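Greifervergleich Löffel, Zweiarmplatz - Laborbuch
Eintrag vom 2021-11-21
Eingetragen: G. Barros

Vergleich der beiden Backensätze am Zweiarmplatz, wie in der letzten Besprechung abgemacht. Links der Bivbridge mit den kurzen, steifen Backen, rechts der Hultero mit den längeren, die an der Spitze etwas nachgeben. Steuerung für beide Arme über die Skisalier-Box, Softwarestand unverändert seit August. Ich habe an den Parametern nichts angefasst außer der Schließkraft, siehe unten.

Vorbereitung

Backen mit Isopropanol abgewischt, danach Nullpunkt beider Greifer neu gesetzt. Beim Bivbridge musste ich zweimal referenzieren, beim ersten Mal blieb er kurz vor dem Anschlag stehen und meldete trotzdem "fertig". Den Fehler kennen wir schon, er kommt nur nach einem Kaltstart. Bitte nach dem Einschalten immer einmal ganz auf und einmal ganz zu fahren, bevor referenziert wird.

Kamerakalibrierung geprüft, nicht neu gemacht. Abweichung an der Tischvorderkante 2 mm, hinten bei den Behältern kaum messbar. Für die Löffel reicht das. Für die dünnen Stiele wird es knapp, wenn der Stiel quer zur Blickrichtung liegt.

Takt der Regelschleife 1,000 kHz laut Anzeige der Box. Der Wert steht fest, auch wenn beide Arme gleichzeitig fahren. Im Sommer hatten wir da noch Aussetzer, die habe ich diesmal nicht gesehen. Das neue Netzteil von Mac Mathúna ist seitdem drin, ob es daran liegt, weiß ich nicht.

Ablauf

Löffel verteilen, Arme in Ruhelage, dann abwechselnd greifen und in einen der Behälter legen. Kein festes Muster beim Auslegen, aber auch nicht übereinander. Die gestapelte Variante kommt später. Vorgabe war: Anfahrt immer von oben, Greifpunkt am Stiel, möglichst nahe am Schwerpunkt. Beim Ablegen darf der Löffel kippen, er soll nur im Behälter landen.

Schließkraft zunächst auf Stufe 2, danach auf Stufe 6. Dazwischen habe ich nichts gefahren, das wäre für die Kennlinie nötig, für den Vergleich der Backen aber nicht.

Beobachtungen Bivbridge (links)

Dicke Griffe gehen gut. Der Greifer kommt sauber drüber, schließt und hält, auch auf Stufe 2. Bei dünnen Metallstielen sieht es anders aus: Auf Stufe 2 dreht sich der Löffel beim Anheben um die Backen, die Laffe sackt nach unten und schlägt im ungünstigen Fall am Behälterrand an. Auf Stufe 6 ist das Drehen fast weg, dafür springt der Stiel gelegentlich beim Schließen zur Seite heraus. Die Backenflächen sind für so etwas zu glatt.

Flach aufliegende Stiele sind das größte Problem. Die Backen setzen auf dem Tisch auf, bevor sie unter der Stielmitte sind, und die Kraftüberwachung bricht ab. Schwelle hochsetzen will ich nicht, sonst drücken wir uns den Tischbelag kaputt.

Beobachtungen Hultero (rechts)

Die weichere Spitze hilft beim Aufsetzen deutlich. Der Greifer darf den Tisch berühren, gibt nach und kommt trotzdem an den Stiel. Abbrüche durch die Kraftüberwachung hatte ich hier keine. Halten ist auf Stufe 2 ausreichend, auf Stufe 6 biegen sich die Spitzen sichtbar auseinander und der Löffel liegt dann schief. Also lieber niedrig lassen.

Nachteil ist die Länge. Beim Ablegen muss der Arm höher fahren, und in Randlage kommt er an die Gelenkgrenze von Achse 5. Wenn der linke Arm gleichzeitig über dem Tisch steht, wartet der rechte, weil der Schutzabstand nicht eingehalten wird. Das kostet Zeit, die nichts mit dem Greifer zu tun hat. In der Auswertung getrennt ausweisen!

Erkennung

Glänzende Laffen machen weiterhin Ärger. Die Deckenlampen spiegeln sich im Metall, und die Segmentierung schneidet dann ein Loch in den Löffel oder macht zwei Objekte daraus. Dunkle Laffen auf dem dunkelgrünen Tisch sind das umgekehrte Problem, da fehlt der Kontrast. Die orangen Griffe findet sie sofort. Vorschlag: Greifpunkt nur noch aus dem Griff schätzen und die Laffe ignorieren, solange der Griff gefunden wird. 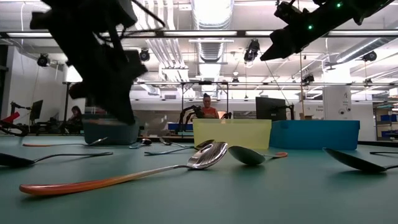

Seite zuletzt geändert: 2 Bearbeitungen, zuletzt durch Gervásio Barros

Neun Löffel auf dem Tisch, hinten die drei Behälter: dunkles Petrol, Gelb, Blau. Der große mit dem orangen Griff ganz vorn ist der Kandidat mit den Spiegelungen, in der Laffe sieht man die Lampen.

Der gelbe Behälter ist durchscheinend, die Tiefenkamera liefert an der Vorderwand deshalb nur lückenhafte Werte. Ich habe seine Lage für heute fest eingetragen. Wer ihn verschiebt, muss die Werte in der Platzdatei anpassen. Blau und Petrol werden wie gehabt erkannt.

Vorläufige Einschätzung

Für gemischtes Besteck würde ich mit dem Hultero weitermachen, niedrige Schließkraft. Der Bivbridge bleibt links, bis klar ist, ob sich seine Backen mit einer Gummiauflage retten lassen. Gervásio hat das zwar immer bezweifelt (ja, ich), aber ein Versuch mit dem dünnen Material aus der Schublade kostet nichts.

Offen

- Gummiauflage zuschneiden und am Bivbridge testen, wieder Stufe 2 und 6
- Greifpunkt nur aus dem Griff, Schalter in der Konfiguration anlegen
- Wartezeiten durch den Schutzabstand aus dem Protokoll herausrechnen
- Meldung "fertig" beim Referenzieren nach Kaltstart an Skisalier weitergeben, mit Logdatei
- Ersatzspitzen für den Hultero bestellen, die linke hat eine Kerbe

Logs liegen im üblichen Ordner unter dem Datum des Eintrags. Den ersten Lauf bitte nicht auswerten, da war der rechte Greifer noch auf der alten Öffnungsweite.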